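From: Miyuki Sugawara
To: housekeeping-methods list
Subject: Re: [methods] Liner slip in round bins

Korkor Adjei wrote:
> We are still seeing liners drop into the round bins in the lounge
> units at Ovunstead. The bag is cuffed over the rim, somebody throws in
> a bottle, and one side goes down. I measured the circumference of the
> liner mouth at 122 cm. Is that too small, too large, or is the cuff
> the problem? Also, does anyone pull the old bag straight up, or do you
> gather it first?
>
> Korkor

Korkor,

122 cm is fine if your rims are under that, but only just under. Measure the rim with a tape, around the outside. With a rim of 65 cm you would have nearly half the mouth hanging slack, and no cuff will hold that much spare film. Take up the slack with a knot on one side, or order a narrower liner. The Pruvance sheet lists sizes by flat width, so double the figure before comparing it with your tape.

On the cuff, we fold down a hand's width all the way around, then run a thumb under the rim to push the air out. Trapped air between bag and bin is the usual reason a fresh liner rides up and lets go.

For removal, gather first. Pinch a fold at the rim, lift that point clear, then work around the opening until the whole cuff is free. Pulling straight up on one side loads a single strip of film, and the thin blue liners stretch there before the far side has released.

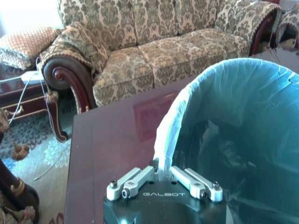 Fold of the liner pinched at the rim and drawn upward.

Note how the film pales along the strip leading to the pinch. If you see that on a full bag, stop and take a second hold on the opposite side.

Two smaller points. Bins next to upholstery should be moved out onto hard floor before the bag is lifted, as drips on patterned fabric are easy to miss until they dry. On polished wood, put a cloth under the bin and lift it across. Mariama Ackah lost a deposit over a ring scratch on a tabletop in February.

I don't have a figure for how many changes a roll should cover. We get 50 to a roll and replace on every turnover, full or not. Etornam may have numbers for unit 707, where they were reusing lightly filled bags for a time.

Can you post the rim measurement when you have it, and the film thickness if it is printed on the carton?

Miyuki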